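J'habite depuis trois hivers dans une petite ville qui s'appelle Restwood, et j'ai enfin compris comment on dort quand la chambre est froide. Dans mon pays, le chauffage était collectif et on ouvrait la fenêtre en janvier. Ici, chaque degré se paie, et ma première facture était de 600 pour deux mois.

## Les couches

Au début j'ai acheté une grosse couette, la plus chaude du magasin. C'était une erreur : je me réveillais à quatre heures avec trop chaud, puis j'avais froid. Maintenant je préfère plusieurs couvertures fines, que je peux enlever une par une sans me réveiller tout à fait.

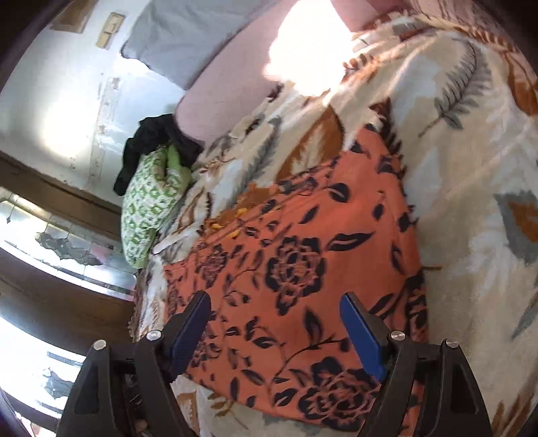
Pour la laine, je fais attention à l'étiquette. Chez Tilano, la boutique près de la gare, on vend des plaids « toucher laine » qui ne contiennent que du polyester. Ils ne sont pas mauvais, mais ils gardent l'humidité et je les laisse pour le canapé. Ma meilleure couverture vient du marché d'avril et elle m'a coûté 20, après une discussion assez longue.

## Laver et ranger

Je lave à froid, avec peu de lessive, et je règle l'essorage à 1000 tours pour le coton seulement. La laine, je la presse dans une serviette et je la pose à plat, ce qui prend toute la place dans la salle de bains. Pour les mites, je mets du cèdre dans l'armoire et je le ponce un peu quand il ne sent plus rien. 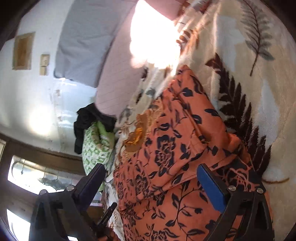

*Le tissu orange à fleurs noires.*

Il me reste à régler la question des rideaux. Ma fenêtre laisse passer l'air en bas, et le boudin de porte que j'ai cousu est trop court de quelques centimètres. Je vais en coudre un autre avant le prochain froid, avec les restes d'un vieux drap.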